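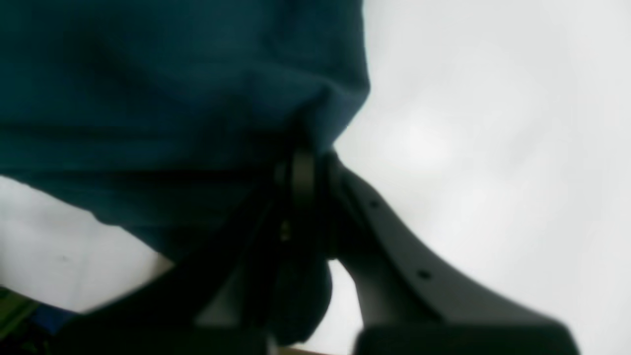
Sveva Benedetti wrote to us that her first apple slices were dry like paper at the border and still soft in the middle, and she asked if the dryer had a defect. The dryer was in order. Her slices were of different thickness, and she had not changed the order of the trays. Both points are treated in this section, so please read it one time completely before you cut the first fruit.

4. FIRST DRYING OF FRUIT

Valid for the Devinov fruit dryer, models with front door. Text revised 4/13/20.

4.1 Before the first use

1. Take out all trays, the drip sheet and the paper protection between them.
2. Wash the trays in warm water with a little dish soap. Do not use the rough side of the sponge.
3. Wipe the inside of the chamber with a damp cloth. Do not pour water into the chamber.
4. Let all parts dry in the air, then put the drip sheet back on the bottom.
5. Put the dryer on a flat surface that can support heat. Leave one hand of free space behind the fan opening.
6. Let the dryer run empty for 30 minutes at the highest setting, which is 169 °F. A light smell is normal in this first run and does not come back.

CAUTION: The fan opening is at the back. Do not lean towels, recipe books or paper bags against it. If the opening is covered, the heater switches off and the display shows E2. In this case pull the plug, free the opening and wait until the housing is cool before you start again.

4.2 Preparing the fruit

For the first drying we recommend apples. They are cheap in every season, and mistakes are easy to see. Choose fruit that is ripe but still firm. Very soft apples give a lot of juice and stick to the tray.

1. Weigh the apples after you have removed the core. One full load is 800 g. With more fruit the slices lie over each other and the air cannot pass.
2. Cut slices of 1/4 inch. If you have a Gaillard slicer, use the middle position of the plate. With a knife it is also possible, but go slowly and put the slices that became too thick to one side. You can eat them fresh.
3. Prepare a bowl with one quart of cold water and two tablespoons of lemon juice.
4. Put the slices in the bowl for five minutes. They keep a lighter color in this way. The step is optional and has no influence on how long the fruit can be kept.
5. Take the slices out and pat them well with a clean kitchen towel.

NOTE: You can leave the skin on. The dried slices are then a little harder to chew. For small children we suggest to peel the apples, and to soak the dried pieces in warm water or cook them into porridge. Dried fruit in whole pieces is not suitable for babies.

4.3 Loading the trays

1. Lay the slices in one layer. They may touch, but they should not lie one on the other.
2. Keep the small pieces together on one tray, so you can take this tray out earlier.
3. Slide in the trays from the bottom to the top. Each tray must go back until you feel the stop.
4. Close the door. You hear a click when the magnet holds.

If you use the Unotex fine mesh for berries or herbs, put it on top of the tray and not under it. Check that the corners of the mesh do not hang down, because they can disturb the tray below.

4.4 Setting time and temperature

1. Press POWER. The display shows the last program.
2. Press TEMP and choose 135 °F with the arrow keys.
3. Press TIME and choose 8 hours.
4. Press START. The fan begins first, and the heater follows after a few seconds.
5. At half of the time, press PAUSE and exchange the upper trays with the lower ones. Turn each tray also from front to back.
6. Press START again. The clock continues from where it was.

The time in step 3 is a starting value. In a humid kitchen in August we have needed 13 hours for the same apples, and the result was good. Pears, plums and bananas have their own values in the table on page 39.

CAUTION: Do not raise the temperature to save time. The outside of the fruit becomes hard, the water stays closed inside, and mold can grow later in the jar.

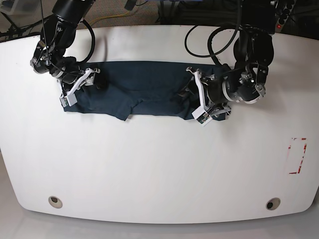

Fig. 2. Dark navy cloth on a white tabletop, held at both ends.

4.5 How to know that the fruit is ready

1. Press PAUSE and take one slice from the middle of the chamber. Close the door.
2. Let the slice cool for ten minutes. Warm fruit always feels softer than it is.
3. Break the slice in two and press the broken side. No drop of juice should come out.
4. Bend the second half. It should bend like leather and not feel sticky.
5. If it is sticky, add one hour and make the test again with a new slice.

For apple chips the slice must snap. Add two hours and test again.

4.6 Cooling and filling

1. Switch off the dryer, open the door and leave the trays inside until they are at room temperature.
2. Fill the fruit in a dry glass jar with a lid, up to two thirds.
3. Shake the jar once a day for one week. The pieces share in this way the rest of their moisture.
4. Look at the inside of the glass. If you see small drops, put all fruit back in the dryer for two hours.
5. After the week you can fill the jar to the top. Write the kind of fruit on the lid and keep it in a dark cabinet.

NOTE: The wooden storage boxes from Drultolwood look nice on the shelf, but they are not airtight. Use them only for jars or for fruit in closed bags.

4.7 Cleaning after fruit

Sugar is easy to remove while it is fresh and difficult the next day. Soak the trays in warm water for 20 minutes, then brush along the bars and not across them. The drip sheet may go in the dishwasher, upper rack. The trays may not, they lose their shape. Clean the door with a damp cloth only, and keep water away from the display.

Questions about this section can be sent to Fulvio Guerra at the service desk. Please include the model number from the label on the back and tell us the fruit, the thickness of the slices and the settings you have used.

Continue with section 5, Drying herbs.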